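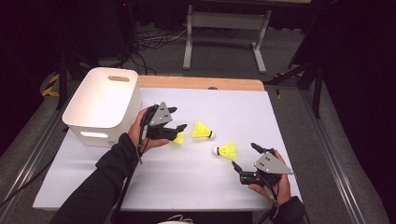

*A white plastic bin with handle cutouts, on a white board.*

I have moved house four times, and each time I bought more storage than I had the time before. After the last move, in May, I stopped and added up the receipts. I had spent over $200 on bins, baskets and drawer dividers in one month. Two of the closets still didn't close.

My argument is simple. Most households that buy storage need to own less, and buying the bins first makes that harder to see.

A bin takes a decision and puts it off. You have a pile of cables, old chargers, a flashlight, a manual for a heater you sold. Sorting it would take half an hour and some annoyance. Tipping it into a container takes ten seconds, and the room looks better right away. The pile is the same size. It now has walls, a label if you are careful, and a place on the shelf that it will keep for years.

My neighbor Loukia Nikolaidis disagrees with me on this, and her side deserves a hearing. She has three children in a two-bedroom apartment. She says bins are the only reason anyone can find a shoe in the morning. I believe her. Things used every day need a fixed place, and an open bin at a child's height is a good one. I have no quarrel with storage for things in use.

What I object to is storage for things that are not in use. My aunt's basement had 78 containers in it when we cleared it out. We kept the contents of four. The rest was cloth she meant to sew, jars, magazines and gifts she had never liked. She was a tidy woman and the basement was tidy. It also took her family most of a summer.

The usual advice is to measure your shelves and then shop. I would turn that around. Leave the pile on the floor for two weeks. Whatever you reach for during that time gets a place. Look at what remains and ask whether you would pay to have it moved across town. I paid movers by the hour, so for me that question had a number attached.

Some things pass the test without being useful. I kept my father's letters and a box of photographs, and I would pay to move them again. They fit on one shelf.

I still own bins. Six of them are stacked empty in the hall closet, and a friend, Knut Harms, is taking them for his workshop. The closet door shuts now.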